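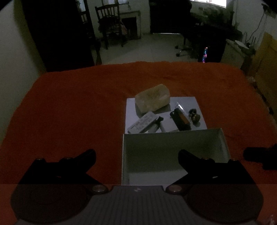

**Interim report to the Gedirine Fund: Sirevmont House furnished rooms**

Reporting period: October to January
Prepared by: Danang Pasaribu, Wutilum Housing Support

## 1. Purpose of the grant

The grant supports the preparation of furnished bedrooms at Sirevmont House for tenants moving out of temporary accommodation. It covers bedding, small storage and the time of two part-time staff who make up the rooms and help new tenants to unpack and put away their belongings.

## 2. Progress to date

At the end of January, 12 rooms had been prepared and handed over. Each has a made bed, a blanket, a bedside lamp and a set of plain boxes with lids for small belongings. The remaining rooms on the upper floor await repairs to the window catches and will be made up once the landlord's contractor has finished.

Staff held 90 unpacking sessions in the period. A session normally takes place in the tenant's own room and lasts up to an hour. Most are carried out at the bed, as the bedrooms are small and few have a table. The usual method is to spread the blanket flat, set an open box on it and sort small items onto the lid before anything is put away. Tenants decide what is kept to hand and what is stored.

Take-up was lower in October than planned. Several tenants asked to settle in first, and appointments are now offered in the second week of a tenancy - a change that has reduced cancellations.

## 3. Bedding and storage

Blankets were bought from Gunawan in two deliveries. The first was short by one carton, which the supplier replaced in November without charge. Tenants may choose their colour where stock allows. The darker and warmer shades have been the most requested, and the pale grey has been left until last.

A total of 218 storage boxes have been received. The separate lid has proved useful as a sorting tray, but lids are easily parted from their boxes when a room is cleared. Each box and lid will in future carry a matching number on the underside.

Lighting remains a concern. The bedrooms on the courtyard side receive little daylight in winter, and tenants have remarked that small things are hard to find in the evening. Brighter bulbs have been fitted in four rooms on trial.

## 4. Expenditure

Spending is within budget. An underspend of £900 on bedding arose from a lower unit price in the second delivery. We ask the Fund's permission to move this sum to lighting, so that the courtyard rooms can each be given a second lamp. No other change to the agreed budget is sought.

## 5. Matters outstanding

- Window catches on the upper floor: contractor's date not yet confirmed.
- Laundry: the shared machines do not take the heavier blankets. A quotation for an outside service has been requested.
- Tenant feedback: forms have been simplified to a single page and will be given out at the last session.

## 6. Next period

The upper-floor rooms are to be made up in the order in which they are released. Sessions will continue in the rooms already let, with one follow-up visit offered to each tenant after two months. A decision on the lamps by the end of February would allow them to be ordered with the next bedding delivery.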